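Kumo-Wäsche: Kleidungsstücke beim Zusammenlegen
Datenblatt, Stand Januar

Der Bestand umfasst 966 Aufnahmen von 167 Kleidungsstücken, zusammengestellt von Lellen. Im Projektantrag stand etwas von »alltagsnaher Haushaltswäsche«. Ich wäre mit dem Wort vorsichtig. Gefaltet wurde auf ausgebreiteten Tüchern am Boden, und wer macht das zu Hause?

Die Stoffkategorien stammen aus einer schnellen Sichtung. Bei gebündeltem Stoff ist ein Ärmel von einem Hosenbein oft nicht zu unterscheiden, trotzdem musste jedes Stück in eine der Klassen. 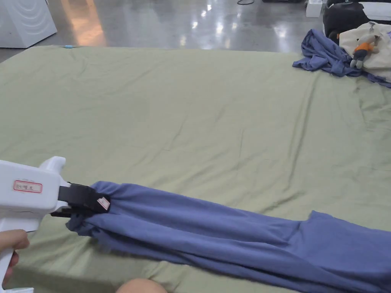 Abb. 1: Blaues Kleidungsstück auf grünem Tuch, an einem Ende gerafft. Oberteil oder Hose: offen.

Bekannte Mängel

Die Klasse »Sonstiges« enthält 109 Aufnahmen, nach meiner Ansicht zu wenige. Farbangaben sind nach Augenmaß vergeben; verwaschenes Blau steht mal unter Blau, mal unter Grau. Das Feld »Falten fertig« wurde in 3 Durchgängen geprüft, ohne dass je festgelegt wurde, was fertig heißt.

Für Aussagen über Materialien ungeeignet. Korrekturen bitte mit Stücknummer an Lellen.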